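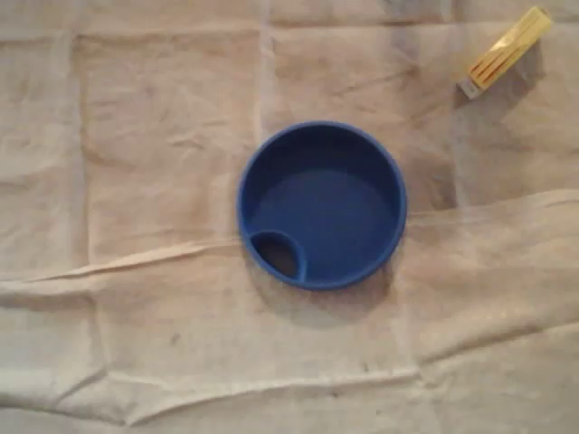
Blue lid, on the cloth.

Hivden travel mug review: 2 months of commuting

Short version. Good mug, annoying lid, would buy again at the right price.

Got the Hivden in November to replace a Trelen that started dripping down my shirt every morning. Bus plus a walk, so the mug goes in a side pocket and gets knocked around a lot. Used it most workdays for two months, coffee mainly, soup a couple times (don't do soup).

Heat first. Fill it at home, still properly hot when I get to my desk. By lunch it's lukewarm. The Trelen was a bit better here, I'll be fair. But the Trelen is also heavy as a brick and doesn't fit my car cupholder.

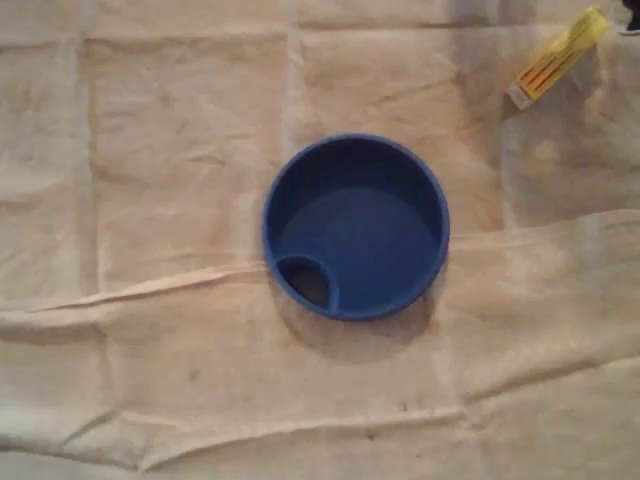
Leaks. None upright. On its side I got a few drops, not a puddle. Good enough for me but I woudn't put it in with a laptop. The box says spill resistant, not spill proof, so read that before you get mad.

Cleaning is where it loses points. Body is easy, wide mouth, regular bottle brush, done. The lid has grooves and milk gets in there. Rinse same day or it stinks. I left mine over a long weekend once and had to soak it overnight with baking soda. Smell gone, mostly. Dishwasher top rack is fine according to the leaflet, I only did it twice.

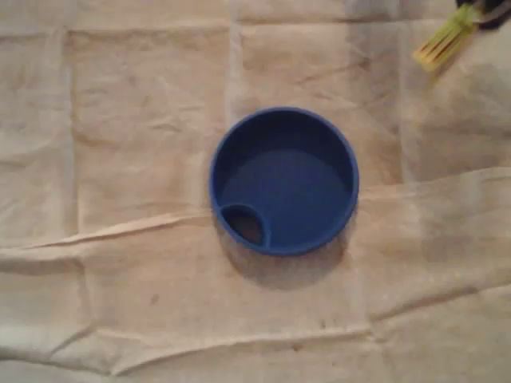
Drinking from it feels fine, good flow, maybe a little fast when the mug is full. Burned my lip day one. Fill it 70 percent and let it sit 10 minutes, problem solved. Handle is comfy, even with gloves.

Paint chipped near the base after a drop on concrete. Cosmetic. No dent that I can feel.

Spare lids: you can order them seperately but shipping costs nearly as much as the lid. Kind of a ripoff.

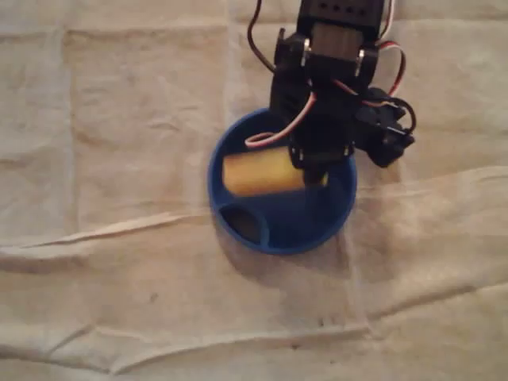

Joscha Meinecke: Had the same smell problem with mine. Denture tablets worked better than baking soda, half an hour and rinse. Also the Liton is cheaper and the lid comes apart for washing, but it cools off faster.

Good tip, will try the tablets. Rating stays at four out of five.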